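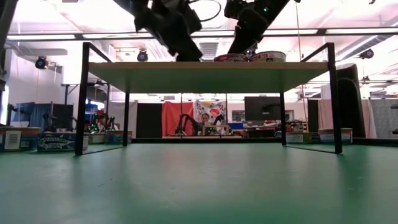
図3-1 天板を取り付けたローテーブル(黒フレーム、淡いグリーンの天板)。丸い容器2個を載せた状態

第3章 ローテーブルの設置と高さの確認
7月改訂 文・キリロ・サフチュク(Javov 家具取扱説明書係)

本章では、Paltmont ローテーブルを広い台の上に据える手順を説明します。テーブルの上にテーブルを置くのかと首をかしげる方は、第1章「用途」に戻ってください。戻っても首の角度はあまり変わりませんが、手順は変わりません。

用意するもの
・本体フレーム(黒、金属製)
・天板 1枚
・固定ねじ 7本(うち1本は予備。たいてい最初になくなるのがこれです)
・付属の六角レンチ
・やわらかい布

3.1 下の台を整える

1. 台の上の物をすべて下ろします。「あとで端に寄せればいい」と思った物も下ろします。
2. 布で表面を乾拭きします。つやのある台では、砂粒ひとつで立派な引っかき傷ができます。
3. 台の端から脚までの距離を決め、四隅に紙テープで印を付けます。

注意:台そのものがぐらつく場合、上に何を載せても直りません。先に台を直してください。

3.2 フレームを立てる

4. フレームを二人で持ち上げ、印に合わせて静かに下ろします。一人でも持てる重さですが、一人で狙った位置に下ろせた例を当方は知りません。
5. 脚が4本とも台に接しているか確かめます。対角の角を交互に軽く押し、カタカタ鳴る脚があれば、その脚の先のアジャスターを左に回して伸ばします。
6. 音が止まったら、そこでやめます。念のためもう半回転、と回すと反対側の脚が鳴り始め、午後がなくなります。

3.3 天板を載せる

7. 天板の裏面の矢印を手前に向け、フレームに載せます。表裏は似ていますが、ねじ穴があるほうが裏です。
8. ねじを6本とも仮留めしてから、対角の順に本締めします。1本目を力いっぱい締めた方は、6本目の穴がずれていることに気づくはずです。全部ゆるめて、8の最初に戻ってください。

注記:淡い色の天板は、コーヒーの輪じみをたいへん誠実に記録します。

3.4 高さの見かた

天板の傾きは、上から眺めてもまず分かりません。目の高さを天板の縁まで下げ、真横から見てください。縁が一本のまっすぐな帯に見えれば合格です。少し下からのぞくと天板の裏が見えるので、ねじの頭の浮きもこのとき点検します。

9. 左右の前脚のそばで、台から天板の裏までを測ります。差が3ミリ以内なら使用できます。
10. 同じことを後ろ脚でも行います。後ろは面倒なので省かれがちですが、傾くのもたいてい後ろです。

3.5 物を載せる

丸くて低い容器なら、図3-1のように並べて置けます。容器どうしのすき間は自由ですが、天板の縁からは指3本分を空けてください。

注意:天板に腰かけないでください。試験担当のルトファ・チョウドゥリが耐荷重を確かめたのは静かに置いた荷物についてであり、どさりと座る大人についてではありません。

3.6 うまくいかないとき

天板がきしむ:ねじの締めすぎか、締め忘れです。どちらでもないと言い切る前に、一度レンチを当ててください。
脚が滑る:3.1の乾拭きを飛ばしていませんか。
ねじが1本余った:予備です。おめでとうございます。
ねじが2本余った:3.3へ戻ってください。

関連項目
・第2章 梱包を解く(箱は捨てないこと)
・第4章 天板のお手入れと輪じみ
・Raudsepp 延長脚の取り付け
・部品番号143 予備ねじのご注文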